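Skallix Two-Arm Serving Station: Set-Up Guide for Kitchen and Canteen Staff
Section 2. Your first steamed bun service

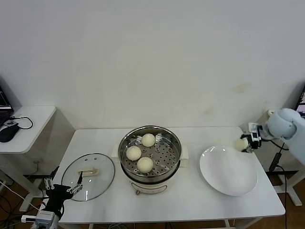 Before you begin

Welcome to the part of the guide we most enjoyed writing! By now the station has been installed, the arms have been checked by your Trerna service partner, and you are probably wondering what your own mornings are going to look like. Mostly they will look the way they always have, with one difference: the lifting of hot buns from the steamer to the plate, over and over, is now a job for the arms. You still choose the food, cook it, taste it, and decide when it is fit to go out.

If you have worked a serving line for years, please read this section with a coworker who has too. The two of you will know things about your kitchen that we don't, and the station is easier to set up when those things are talked over first.

Setting the table

1. Wipe the table down and let it dry. Crumbs and puddles can make a plate slide when the gripper comes near it.

2. Put the steamer pot in the middle of the table, with one side handle pointing left and the other pointing right. The control knob goes at the front, where you can get at it.

3. Fill the pot with water to the level given by its maker, then seat the steamer tray inside. Press lightly on both sides of the tray. If it rocks, take it out and seat it again.

4. Place the buns on the tray with a little space between them. Buns that touch tend to stick to each other, and the gripper will stop and call for help if two come up together.

5. Put on the lid, turn the knob, and steam as you normally would. Go by your own recipe here, please. The station has no opinion on cooking times.

6. When the buns are done, turn off the heat and lift the lid away from yourself, using a dry cloth or mitt. Lay it flat to the left of the pot.

7. Set a wide, shallow plate on the right side of the table, within reach of the right arm.

CAUTION: Steam burns are quick and nasty. Keep your face and forearms back when the lid comes off, and never reach over the tray while an arm is moving.

Starting the service

8. Step back from the table and check that sleeves, apron strings and towels are clear of both arms and of the cables on the floor.

9. On the laptop, open the Barajas screen and choose "Buns, single plate."

10. Press Start. The right arm will pick up one bun at a time and lower it to the plate.

11. To swap a full plate for a clean one, press Pause and wait for the arm to come to rest. Then make the swap and press Resume.

Note: The grip is set gently at the factory. If your buns come out dented, lower the grip setting by one step and try a single bun before you go on.

Who does what now

We are asked about this more than anything else, so let us be plain. Somebody from the kitchen should be at the station whenever it is running, and that is real work which belongs on the shift schedule. We suggest trading off every 2 hours, because watching a machine is tiring in its own way. Anyone on the shift may press Pause, for any reason, and should never have to explain it to a supervisor in the middle of service.

Have the grip pads looked at after every 2,000 buns, or sooner if they feel slick. Replacement pads are sold under the Grinex name and come with their own instruction sheet.

Cleaning up is covered in Section 3. Let the pot cool fully before you empty it.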